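This site uses cookies. By continuing to browse you accept our cookie policy.

Print | E-mail

Busik soft fruit: gallery
November | By the Busik workshop

A few of the soft toys going to the winter market at Dinargate. They are sold singly, and all of them were made in our back room over the fall. Click a photo to enlarge it.

Pear

Lime-green plush with two crocheted leaves, one broader than the other. The leaves are a darker green than the body, and the rows of stitches show up well close to.
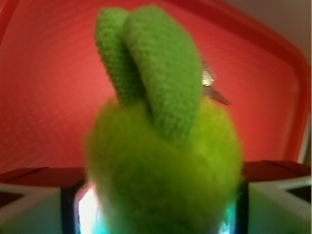

Market details

We share a table with Karabulut Yarns, stall 92, on the left as you come in from the parking lot. Doors open at 9:30 on Tuesday. Cash or card. Orders for more than 5 pieces need two weeks. Leaf patterns are on sale at the stall and will be added to the shop page after the market.

Sign up for our newsletter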